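4.2 Where the time goes between stages

I'll be upfront that we started this project thinking grasping was our problem. It wasn't, or at least it was a much smaller one than the hand-off from the perception node to the planner. We logged 1,013 attempts in Koyama (that's our task runner, Mahmoud Lamrani wrote most of it over one very long September) and 529 of them had at least one replan before the fingers closed. Most of those replans were silly! The pose estimate would move by a hair, the planner would decide its old path was stale, and off we'd go again.

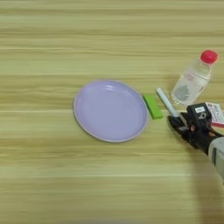 So we added a gate. The planner now keeps its path unless the new pose falls outside a tolerance band, and the band is wider along an object's long axis than across it, which matters a lot for thin things like markers. Ismail Fahmy wanted the band learned from data and I wanted it in a config file. The config file won (for now), mainly so we could change it over lunch without retraining anything.

The other change is in what we call the plate region. Skikley, our perception stack, used to treat a plate and whatever lay across it as one blob, and the grasp sampler would happily propose grabbing the rim. We now fit the plate first, mask it, and run the sampler on what's left. It's a bit crude, and a shiny plate can still throw off the fit, but rim grasps pretty much went away in the logs.

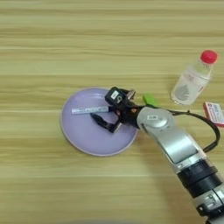

Figure 3. Gripper at a slim bar lying on the plate, one finger on either side of its end.

With both changes in, we ran another 903 attempts on the same tasks. I should mention that the bottle class was left out of the plate masking on purpose, as clear plastic gives our depth filter enough trouble already. We come back to that in Section 5, along with the timing numbers for each stage.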